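House Rules for Teaching a Robot

I used to think a rulebook was what you wrote after something went wrong.

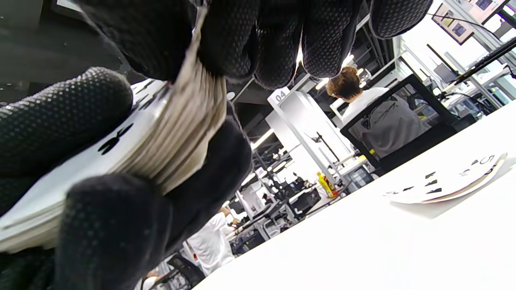
Then I spent a day in Urkivdale with Lies Baert, who writes the working rules for the people who record hand tasks for robots to learn from, and I came home wanting to rewrite half my kitchen! Her whole rulebook runs to 15 pages, and she'd love it to be shorter.

Rule one is to move the way you'd normally move. New people slow down and get all careful and stiff, and then the robot learns to be stiff too. Rule two is to keep your fumbles. If you drop something, pick it up and carry on – don't stop and start over to look good.

My favorite is on page six: take a break after 38 takes, even if you feel fine. Jarmo Sjöberg fought for that one. He once did 200 in a row and says the last bunch went straight in the trash (his wrist wasn't too happy either).

There's a privacy page as well. Coworkers get told before recording starts, and anyone can ask to have a clip pulled. Lies wants that page moved to the front, and the new edition goes to the printer in March.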